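« Sur l'écran, tout le monde est bon »

Jannik Sauerland n'aime pas beaucoup qu'on lui parle de robots. Il encadre pourtant depuis deux ans le projet Liltero, un atelier d'étudiants où l'on apprend à programmer des bras manipulateurs, et il nous reçoit entre deux séances avec l'air de quelqu'un qui a déjà donné cette interview. « Vous allez me demander si ça marche. Dans le simulateur, oui. Ensuite, il faut voir. »

Tout se passe d'abord en images de synthèse : une pièce virtuelle, une table en bois clair, des blocs, et des bras qu'il faut apprendre à commander. Le groupe s'est inscrit au concours Stusa, catégorie débutants, et l'enthousiasme est réel. Celui de l'encadrant se mesure davantage.

« On a passé 6 séances sur le décor et les réglages. Je leur ai dit que c'était trop. Ils m'ont répondu que si l'image ressemblait au réel, le programme suivrait. C'est une croyance, ça. Je n'ai pas vu de preuve. »

Il nous montre quand même une vue rapprochée du plateau. Les veines du bois passent sous de larges ombres grises, dont l'une dessine une encoche en V.
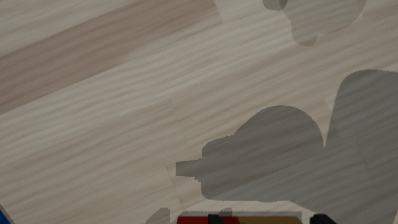 Le plateau virtuel vu de près, avec ses lames et ses ombres portées.

« Une ombre, pour un programme qui travaille à partir d'images, c'est une tache sombre. Rien ne lui dit que ce n'est pas un objet. Les étudiants trouvent ça joli, moi je trouve que c'est un bon test, et je voudrais qu'ils s'en servent comme d'un test. »

En décembre, l'équipe avait annoncé 190 essais réussis. Le chiffre circulait dans les couloirs, il s'est retrouvé dans le dossier de candidature. Jannik Sauerland a demandé à voir les essais ratés. « On ne les avait pas gardés. Donc 190 sur combien ? Mystère. J'ai fait retirer la phrase. Il y a eu des têtes longues pendant une semaine – ça leur a passé. »

Depuis, chaque essai est enregistré, bon ou mauvais, avec la position de départ des objets. L'exercice du moment paraît modeste : attraper un bloc, le déposer ailleurs, sans toucher à la tasse. 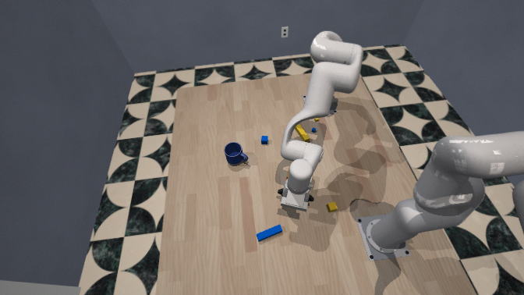 Deux bras blancs, des blocs jaunes et bleus, une tasse : la table d'exercice du projet Liltero.

« La tasse, c'est mon idée. Des cubes, tout le monde sait faire. Une anse, c'est déjà plus vicieux. »

Et le passage à un vrai bras ? La salle Quintanilla doit en accueillir un, le budget est demandé, la réponse traîne. Il hausse les épaules. « Je préfère qu'ils attendent. S'ils l'avaient demain, ils tourneraient une vidéo et ils diraient que c'est fini. »

Il reconnaît tout de même un progrès. Les étudiants lisent désormais leurs courbes avant de crier victoire, et l'un d'eux a refusé de présenter un résultat qu'il n'arrivait pas à reproduire. « Ça, je l'ai noté. Pour le concours, on verra. Je n'ai rien promis à personne. »

La prochaine séance ouverte aux visiteurs a lieu le 4 avril.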